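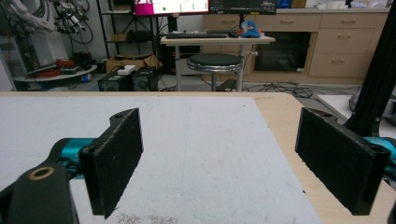 What do we do at Brukwood?

We teach people to make models by hand: small buildings, street corners, hillsides, railway yards, the odd lighthouse. Most of it is built up on a plain white foam board, on a good steady table, with plenty of time allowed for sweeping up between one step and the next.

Brukwood started with a single evening class in Jornham, run by Rajkumari Mittal, who had spent years building presentation models for architects and found that her neighbors kept asking how it was done. There were six people in that first group, and two of them still come. These days we have 14 regular classes and 113 members on the books, from school students working on a design project to retired folks who have always wanted to build the street they grew up on (we have seen some wonderful streets!).

The way we teach is fairly old-fashioned. You begin with the board itself. Beginners are sometimes a little let down by this - they have come to make trees and rooftops, and we hand them a flat sheet and ask them to get to know it. But a foam board has a character of its own. It marks easily, it picks up every speck of dirt on the table, and anything gritty you scatter on it will find its way into the next thing you glue down. So the first session is spent on measuring, cutting, and cleaning, and by the end of it most people are quite fond of their board.

After that comes ground cover, and everybody loves ground cover. Ecaterina Sima teaches this part, and she will happily talk about sand for an entire evening if you let her. She shows you how to sift it, how to tint it, how thin the glue should be, and how to lift the extra off with a soft brush and save it in a jar for next time. Her gravel paths are really something, and she has taught half the town to make them.

Mohsin Ghumman looks after the building classes, which run through the fall and winter and finish with a shared model that everyone adds a piece to. Last time it was the old Nigam dairy with its yard and loading ramp. The one before that was a harbor, and we are still finding bits of blue paint.

In August we slow down and hold open table days. There is no teaching plan and no set project. You bring whatever you have been working on, pick a spot, and stay as long as you like. Tea and coffee are free, and so is advice, which you will get plenty of whether you ask for it or not.

A few practical things. Knives, rulers, and cutting mats are ours to lend, and boards are included in the class fee. Please wear something you don't mind getting glue on. We ask everyone to brush down their board and wipe the tabletop before they go home, and to use the dustpan for sand and crumbs of foam - never the sink.

New members are welcome at any point in the year, and you don't need to have made anything before. Write to Rajkumari through the contact page or call in during class hours, and one of us will show you around.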